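Home | Programs | Where We Work | Opinion | Give | Contact

Last updated: 20 November 2020

Pay for the Second Visit

Each April our foundation reviews the livestock projects it supports, and each April the same question comes back from donors. They want to know how many animals were placed with families. It is a fair question and we answer it. The figure for the district of Kemolstead is 266 dairy goats over four years. I have come to think, however, that we have let this number do more work than it should, and that the way charities like ours divide their budgets has suffered for it.

A goat is easy to pay for. It has a price, it can be photographed, and the gift is complete on the day it is handed over. The care that follows has none of these advantages. A veterinary technician who returns to a farm six weeks later to trim hooves, look at the water supply and talk through a feeding problem produces a line in a notebook. Few people have ever been moved to write a check by a line in a notebook. Yet when our field coordinator, Yevhen Antoniuk, went back through the household records from Kemolstead, the families who had received at least three follow-up visits had kept far more of their animals alive and in milk than those who had received one.

The records cover 1,613 visits. Most were short. Many concerned matters that a trained person could settle in minutes: a kid that was not nursing well, a pen floor that held water, a worming dose guessed at by eye. Left alone, small troubles of this kind become large ones, and the household that loses its first doe in the rainy season seldom asks for another.

There are objections, and they deserve a proper reply. Ginette Perron, who served on our board for many years, has argued that repeated visits make families dependent on outside staff. She would put the same money into more animals and trust neighbors to teach one another. I respect the argument. Neighbors do teach one another, and in the villages above Bronitz they have done so very well. But those villages had kept goats for generations. In Kemolstead most of the families had kept hens, or nothing. A person cannot pass on what he or she has not yet been shown.
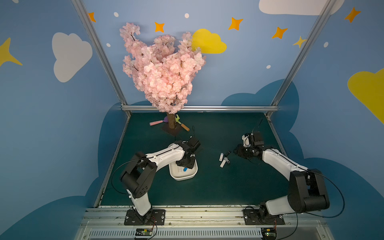

Two robot arms at a green worktable, with an artificial cherry blossom tree toward the back.

A second objection concerns cost. A technician's salary, a motorcycle and fuel come to a considerable sum, and they come every year. Murray Beaudoin, our finance director, has put it to me plainly that recurring costs frighten small organizations, and with good reason. A bad year for donations does not undo a goat already delivered, but it can end a visiting program overnight. My answer is that this is a reason to plan for the cost from the beginning. A project that cannot afford to look after 30 families should start with fewer.

I would also ask that we change what we report. The annual summary now leads with animals placed. It should lead with animals living and in good condition two years later, with the number of visits beside it. Such a report would be less cheerful in some years. It would also give local technicians their due. Ginette Gosselin trained the present team at the Beaulieu center, and she tells her students to write down the visits on which nothing was wrong as carefully as the others. Those entries show what a healthy herd looks like in a given season, and they are the first thing a new technician ought to read.

None of this requires a larger budget. At Jeltport, where we begin work next year, the proposal before the board sets aside half of all livestock funds for follow-up care, with local technicians hired before any animals are bought. Some supporters will find the early results slow. There may be no goats to show for the first several months, and our letters to donors will have to say so.

I hope the board will approve the proposal as written. Members who wish to see the Kemolstead records before the vote may request them from the office, and Mr. Antoniuk has offered to answer questions in writing.

Alvar Løken
Director of Programs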